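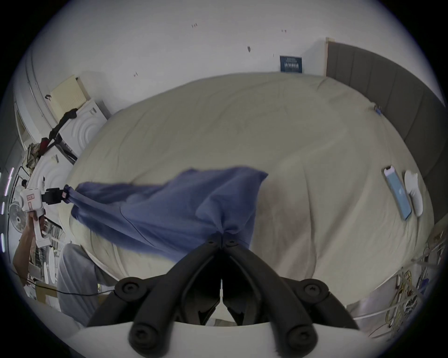 Figure 2. Two-handed cloth handling with hand-held grippers, blue cloth stretched over the bed.

4.2 Session rules for two-handed cloth work

I'll be upfront that the rules in this section started out as notes taped inside a binder, and a few still read that way. When we put together the first Haven protocol I assumed the hard part would be the labeling, and that picking up a piece of cloth with a gripper in each hand would more or less look after itself. Then I watched our first batch back (a long afternoon!) and found that every operator had a private idea of what counted as a grasp, when a demonstration began, and whether you were allowed to regrip. All of them were sensible ideas, and they didn't fit together at all.

So the first rule is about the start. Both jaws are closed on the cloth before the demonstration clock runs, and the operator holds still long enough to say "on" out loud. We don't trim starts by eye anymore. At Ernville they did it for a while, and two people trimming the same session could disagree by more than the length of the first fold.

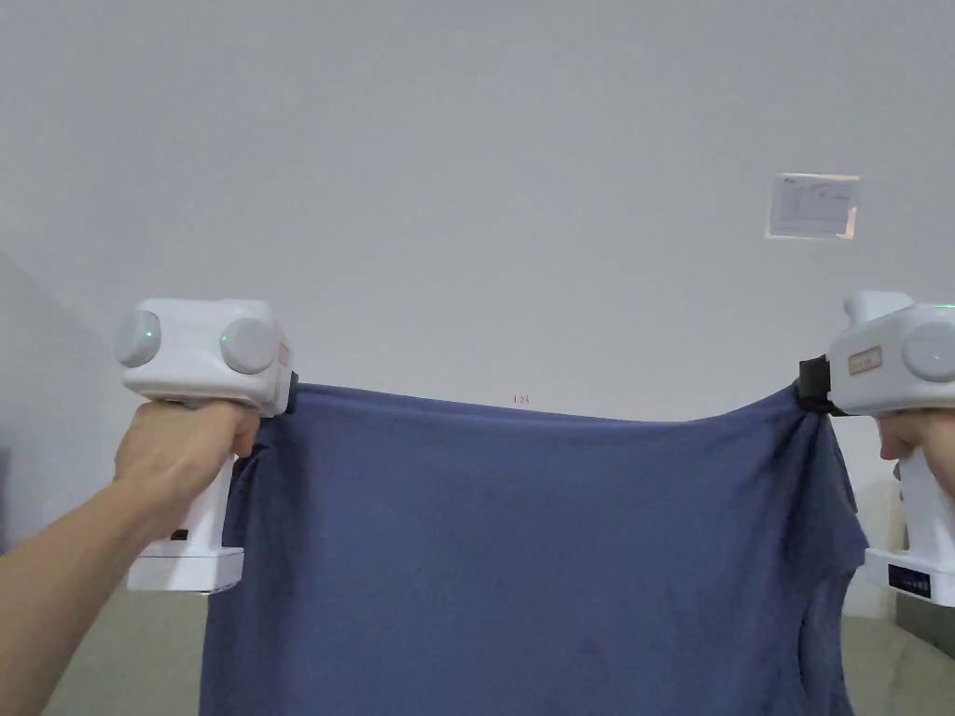 The second rule covers tension, and it's the one I get the most email about. Pull until the edge between the jaws lifts clear, then stop pulling. A little sag is fine. I used to ask for a straight edge, and what I got was operators yanking, corners popping out of the jaws, and a pile of demonstrations where the most consistent behavior was recovery from a slip. Slips stay in the data, by the way, but they get a tag and they don't count toward the session quota of 40 demonstrations.

Third, regripping. It's allowed, one hand at a time, with the other jaw closed. If both hands let go, the demonstration is over and you start a new one. I went back and forth on this for most of the spring and I'm still not sure it's right for larger pieces like duvet covers, where even a careful person drops both corners now and then. For garments and towels it has held up well.
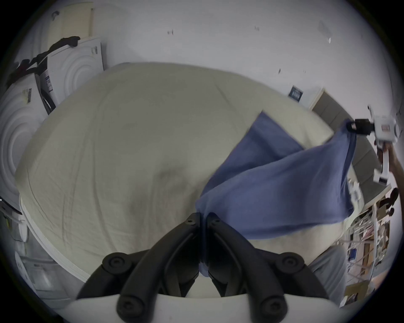 Fourth is the working area. Cloth may touch the bed, and it may be dragged across the bed, but the gripper bodies may not rest on it. Write down what kind of surface you worked over, and please use the list in Appendix B, where "mattress, sheeted" and "mattress, bare" are separate entries. I would love for this field to be filled in every time. In the Mazandarani release it was blank for 10 of the 73 sessions, and I couldn't use any of those ten for the surface comparison in Section 5.

The last rule is about rest. Operators stop for 5 minutes after every block, put both grippers down, and shake their hands out. Hold one of these things at chest height for a block and you'll see why I won't bargain over it. Sites are free to make the break longer. They can't save the breaks up and take them at the end.

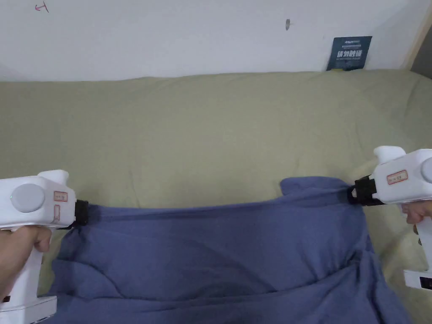
One reader of the July draft wrote back that the rest rule belongs in a safety document and has no business in a data protocol, and added that at Kiltedbridge the breaks had broken up the operators' rhythm, so that the first few demonstrations after each one looked clumsier than the rest. I think the second half of that is a fair point. We've since added a field for position within the block, so anybody who wants to drop the early ones can. The breaks themselves stay in the protocol, partly because a rule kept in a separate document is a rule our operators never saw, and I'd like the next site to read all five on the same page before anyone picks up a gripper.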